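Desk Clear-Out, Day One: Gallery

Photos by Hadi Nseir. Words by Åsmund Hedlund, who was asked to be positive and has tried.

The plan came from a tidying course called Stiseck, which promises a calm desk in 24 days. You take everything off, you look at each thing, and you decide whether it has earned its place. I have my doubts about any method that needs a workbook. Hadi paid for the course, so we're doing it.

Day one is "things with a plug or a battery." The workbook says to switch every device off before judging it, so that you see the object and forget what it does for you. I don't see how you forget what a phone does. It does everything, and then you buy a case for it and a charger and a second charger for the other room.

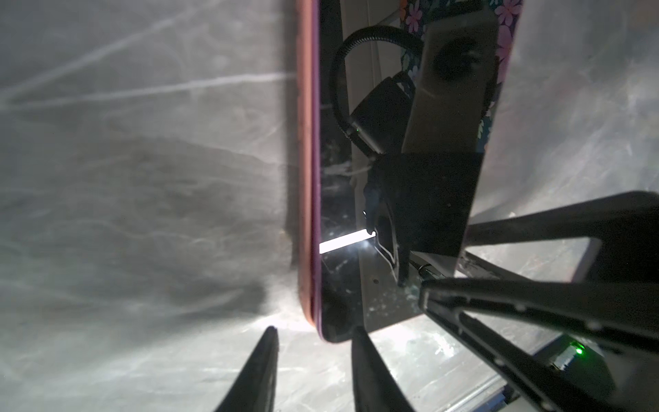
A coral case, a black screen turned off, and the usual smudges and specks of dust on the glass. The workbook would like us to say how the object makes us feel. Mine makes me feel that I should own a cloth.

Which brings me to cleaning products. Chapter 4 recommends a screen spray by Aridex, and the course shop happens to sell it. I asked on the course forum whether plain water on a soft cloth would do as well and got a long answer about "residue," with a link to the shop. I'm still using the cloth.

The same chapter says the average desk holds 1,146 separate items. I'd like to know who counted, and whether they counted paper clips one by one. Hadi says I'm missing the point, and he may be right, but a figure that exact ought to come with a source.

Chargers come next. The rule is that any cable you can't match to a device goes in the Ardale box (also in the shop, and as far as I can tell it's a shoebox with a lid that closes). Hadi is in favor of the box. I've kept mystery cables for years and have needed one of them exactly once, which in my view settles nothing either way.

Paper is day two. More pictures when Hadi has sorted through them.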